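Avis sur Nukora, l'appli de réseautage pour événements pros

Testée en juin sur notre rencontre jeunes actifs de Millusside, deux jours, 800 inscrits. Je fais vite, on boucle déjà le programme de la prochaine.

L'inscription d'abord : impeccable. Un lien, un badge avec QR code, terminé. Les participants choisissent leurs ateliers eux-mêmes et la jauge se met à jour toute seule. Avant on était sur Jistia, avec un export tableur tous les soirs... plus jamais.

La mise en relation, bof. L'appli propose des profils selon le secteur et le poste, sauf que la moitié des gens ne remplissent pas leur fiche. Résultat : on m'a suggéré 7 fois le même consultant en paie. Sympa, mais bon.

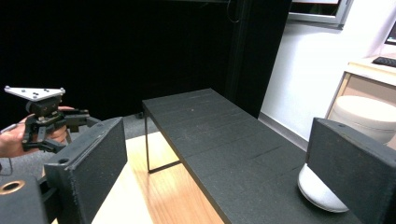

Messagerie correcte, notifications pénibles. Impossible de couper celles des sponsors sans couper aussi les changements de salle – j'ai raté le début de l'atelier mentorat de Hendrik Potgieter à cause de ça. Signalé au support, réponse en 2 jours, polie, pas de date pour le correctif.

Coté prix : forfait jusqu'à 1000 participants, au-delà c'est sur devis. Pas donné pour une petite asso, mais le cabinet Sabbagh prenait en charge une partie chez nous. Attention, les statistiques après événement sont en option et ce n'est pas très clair au moment de signer. Lisez bien le bon de commande.

Version Android plus lente que l'autre, surtout le plan des salles.

Je reprends pour l'an prochain ? Oui, pour les inscriptions et le planning. Pour les rencontres, on remettra des tables rondes à l'ancienne avec des étiquettes de couleurs, ça marchait trés bien.

Note : 7/10

Avis publié le 12 décembre 2022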